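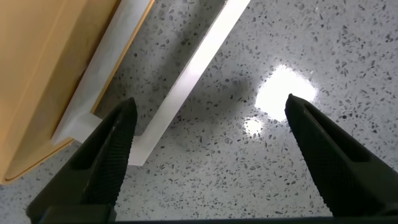
Category: Floor Care / Sealers

Borkon 70 is a water-based sealer for terrazzo, concrete and other hard mineral floors. It dries to a low sheen and can be buffed with a soft pad.

Apply 2 thin coats to a clean, dry floor using a flat mop. Leave the first coat to dry fully before starting the second. Keep off the floor overnight. Full hardness is reached after 7 days; do not wet-mop before then.

Strip old wax first with Wada floor stripper, sold separately. Not suitable for timber or vinyl. Store above freezing.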